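Grallavlow G2 Hand-Held Gripper
Part no. 2685
Made by Ketovska

Overview
The Grallavlow G2 is a two-finger gripper operated by hand. It is used to record grasping demonstrations in homes and workshops without moving an arm to the site. The same finger set fits the Drurbridge wrist mount, so a grasp recorded by hand can be replayed on an arm with identical contact geometry.

What is in the kit
Gripper body with palm plate
One pair of fingers, fitted
One pair of spare fingers
Camera bracket and four screws
Hex key, 2 mm
Carry case

The camera is sold separately. The bracket accepts any body up to 50 mm wide.

Linkage
Each finger is carried on a pinned linkage and stays parallel to the other through the full stroke. The pivot screws can be reached from the palm side. Check them after every 40 hours of use and tighten with the supplied key. Do not use thread locker on the upper pivots. If one finger starts to lag the other, remove the linkage and clean the pins before ordering parts.

Soft goods
Most questions we receive are about cloth. The G2 will hold towels, throws, garments and bedding. Approach with the fingers open, press lightly into the fabric, then close. A fold between the fingers holds better than a single layer. Thin synthetic linings may slip, and the ribbed finger pads (sold separately) are recommended for them.

Keep the fingers clear of charging cables when working on a bed or sofa. A cable caught with the cloth will load one finger sideways and can bend the pin.

Setup
Fit the bracket so that the fingers and the palm plate are both in view. Run the alignment routine in the Bakalis recorder before the first session and again whenever the bracket has been removed. Recordings made before alignment can be corrected later, but finger opening values will be less accurate.

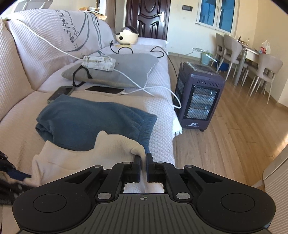
Edem Dankwa

The crosshair on the palm plate is the reference point for alignment. It should stay visible for the whole recording. With cloth pinched between the fingers, as on the sofa seat, check that the fabric does not hang back over the mark. If it does, open the fingers, take a smaller fold and start the recording again.

Spares
Fingers, pins and brackets ship from stock. Palm plates are made to order in January and are not held as spares. For arm mount drawings, write to Obed Bawa at the parts desk and quote the part number.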